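Automatización en el trabajo: apuntes de la sesión 6

Categoría: Apuntes de clase > Trabajo y tecnología
Tiempo de lectura: 3 minutos

Retomo donde lo dejamos, en el caso de Clelmont, porque varios me escribisteis preguntando si de verdad iba a entrar en el examen. Sí, entra, y entero (lo siento). Lo que quiero que os llevéis es la diferencia entre automatizar una tarea y automatizar un puesto, que en los trabajos de septiembre salía mezclada casi en todos.

Una tarea es algo como abrir un grifo, colocar una taza o pasar un paño por una encimera. Un puesto es un montón de tareas pegadas unas a otras, más todo lo que la persona hace sin que figure en ningún papel: avisar de que falta jabón, notar que un lavabo suena raro, echar una mano al compañero nuevo. En Clelmont, que lleva la limpieza de edificios de oficinas, la dirección hizo una lista de 35 tareas y dio por hecho que aquello era el puesto. ¡Y claro, se quedó cortísima! Cuando las limpiadoras leyeron la lista, lo primero que dijeron fue que faltaba media jornada.

El proyecto se llamó Mestimus y la idea era que las máquinas aprendieran de gente haciendo el trabajo con una pinza de mano, no de un ingeniero escribiendo instrucciones en un despacho. A mí esta parte me parece la más interesante del curso, porque cambia a quién se le pregunta. La que sabe escurrir bien una bayeta pasa a ser la maestra, y eso trae cosas buenas y un buen puñado de líos.
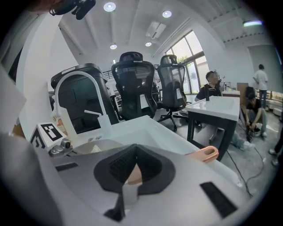 El primer lío es el dinero. Se grabaron 1.257 repeticiones en la primera tanda y se pagaron como hora normal de limpieza. Pensadlo un momento: quien enseña a la máquina cobra lo mismo que quien friega, y lo enseñado se queda en la empresa para siempre. La plantilla pidió un plus de formación y la empresa contestó que aquello no era formar. Yo creo que sí lo era, pero en el comentario podéis defender lo contrario si lo argumentáis bien.

El segundo es el cuerpo. Repetir el mismo gesto con una herramienta en la mano cansa la muñeca de otra manera que limpiar, donde una va cambiando de postura. Acordaos de lo que leímos de Strand sobre los turnos de empaquetado, que va muy por ahí: la máquina se lleva el esfuerzo grande y te deja el pequeño, repetido mil veces.

Y el tercero es el orgullo, que nunca sale en los informes. Hubo quien disfrutó muchísimo viendo que su manera de hacer las cosas servía de modelo, y hubo quien se sintió vigilada. Las dos reacciones pueden darse en la misma persona el mismo día.

Para la próxima clase:

- Leed el caso Pundthorpe, sobre todo el apartado de recolocación.
- Elegid un oficio que conozcáis de cerca y apuntad tareas que no aparecerían en su descripción oficial.
- Traed una propuesta de cómo pagaríais las horas de demostración.

El comentario va por escrito, máximo 2.000 palabras, y se entrega en papel al empezar la clase. Si alguien trabaja en un sitio donde estén metiendo robots y le apetece contarlo, que me avise antes y le guardo un rato al principio.

Contacto: tutorías de la asignatura | © Apuntes de Trabajo y Tecnología | Volver arriba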